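Search datasets Search

We use cookies to remember your settings. Accept

# dirnine-clutter

Hi! I'm Yolanda, and this is our robotics club's sim project - 371 episodes of a two-finger gripper working in very messy scenes. Colin built the scenes, I did the teleop (my wrist still hurts) and Unnur checked the labels.

Wrist view only, 7 object sets, all rendered. Please don't train on the `october` folder - the poses in there are wrong and I haven't fixed them yet! 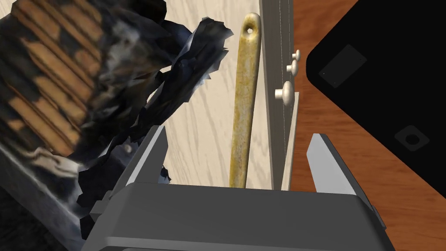 *Wrist view: needle between the fingers, panel with white knobs to its right.*

Questions? Open an issue, I check on Thursdays.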